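Ticket: Photos look dull and slightly pink after upload
Product: Joltari photo library, web version
Opened by: Maximiliano Quezada, Salinas office
Opened: Thursday, May 11, 2023
Status: Resolved, one item left open

Problem as reported

Photos uploaded to our shared library come out duller than the originals. Blues go grayish and white backgrounds pick up a faint pink. The same files look right on the desktop before upload. We have 1,321 photos in the library and only the newer ones are affected. Older ones are fine, including ones I downloaded and uploaded again as a check.

I first noticed it on the product pages we were putting together for Prirer. They sent back a proof and asked why the covers had changed color. They had not.

What I tried before opening the ticket

Cleared the browser cache and signed in again. No change.
Looked at the same album in 2 other browsers. No change.
Looked at it on a different monitor. The pink was weaker but still there.
Uploaded one photo by itself and not as part of a batch. No change.
Turned off the "Save space" setting. File sizes went up, colors stayed the same.

Reply from support

Thanks for the detail. Please open one affected file on your computer and look at its color profile under Properties. Do the same with an older file that displays correctly. Also tell us what program the newer files were exported from.

Maximiliano's reply

Older file: sRGB. Newer file: Adobe RGB. All of them were exported from Stikik. We moved to a new computer in the spring and I set up Stikik from scratch, so the export settings went back to whatever it ships with. I did not think to look there.

Cause

The library removes the color profile when it makes its preview copies. With sRGB files this makes no difference. With Adobe RGB files the browser reads the numbers as sRGB and the colors come out flat. The originals in storage are not damaged — only the previews are wrong.

We could not match the pink cast to this cause at first. A second look at the export preset showed a warming adjustment that was also switched on by default.

Fix

1. In Stikik, open Export, then Color, and set the profile to sRGB. Save it as a new preset.

2. In the same window, turn off "Warm highlights."

3. Export the affected photos again to an empty folder. Keep the file names the same.

4. In the library, select the album and choose Replace Files. Do not choose Add Files, or you will get duplicates with a number on the end.

5. Wait for the previews to rebuild. This can take up to 48 hours on a large album. Mine took 4.

6. Open a replaced photo at full size and check a strong color against a white area. The blue should be bright and the white should be clean.
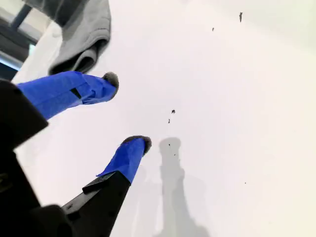 7. If the colors are still dull, reload the page with the cache turned off and look again before you upload anything else.

Still open

Thumbnails in the mobile app are showing the old previews. Support has passed this to the app team. I have asked to keep the ticket open until that part is done.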